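4.2 Collecting the laundry examples

The laundry subset makes up the largest single share of the Fotach collection, and it is the one we trust least.

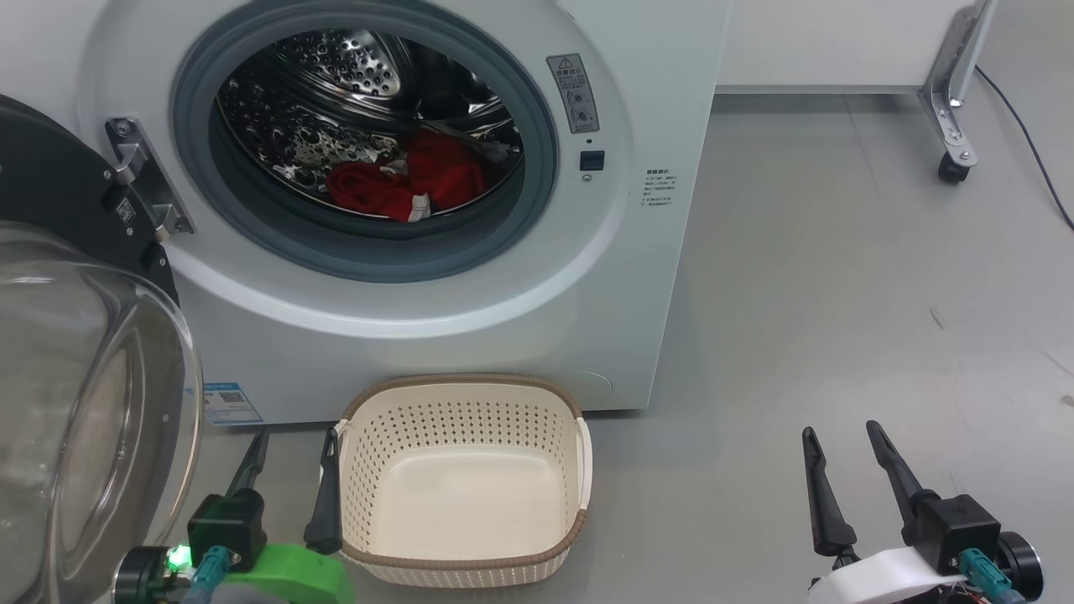 Figure 7. Head view from a laundry episode: red clothing in the drum, the basket on the floor in front of the machine.

One reviewer at Preltico, reading an early draft, objected that we were measuring the patience of our operators and calling it data. If every episode begins with the door already open and a basket set squarely before it, the reviewer wrote, then the learner is being shown the easy half of the job and we should say so in the title. We have kept the title, but the objection is fair and the rest of this section is largely an answer to it.

Episodes were recorded by teleoperation with two arms. The operator was told to move the clothes from the drum to the basket and to stop when satisfied that the drum was clear. No further instruction was given about which arm to use, in what order to take the items, or what to do with a sleeve that hangs over the rim. We had hoped that this freedom would produce variety. It produced a good deal less than expected. Operators settled into a habit within their first session and kept to it, so that a set of 2,000 episodes contains far fewer ways of emptying a drum than the number suggests. Earlier reports, including our own on the Oddsson set, have quoted episode counts as if each one were a fresh sample. We no longer think that is defensible.

Dark items at the back of the drum deserve separate mention. From the head camera a grey garment behind a brighter one is easily missed, by the annotator as well as by the policy. In our first labelling pass we marked an episode as complete when the operator ended it. A second pass, in which annotators looked into the drum in the last usable image, disagreed with the first in 65 cases. The disagreements were not spread evenly: almost all involved dark clothing. We relabelled these episodes and kept them in the set, but a policy trained on the earlier labels had in effect been taught that leaving a dark sock behind is a way to finish.

We also doubt the value of the tidy start. Baskets in homes are half full, pushed to one side, or in another room. We tried moving the basket by hand between episodes, and the operators moved it back. In January we wrote the starting position into the protocol and drew it at random, which helped, though the range of positions was still limited by the reach of the arms. Whether this amounts to real variety or only to noise around one layout is a question our tests cannot settle. The Zuremier benchmark, which we use in Section 5, has the same weakness, and a good score there should be read with that in mind.

Failed grasps were retained. It is common to remove them, and we understand why – they make training slower and the demonstration videos less pleasant to watch. But a cleaned set tells the learner nothing about cloth that slips or catches on the door seal, and we have seen no convincing evidence that recovery can be learned from examples in which nothing ever needs recovering. We trained 2 policies to compare the options, one with failed grasps and one without. The difference was in the expected direction and too small to build an argument on.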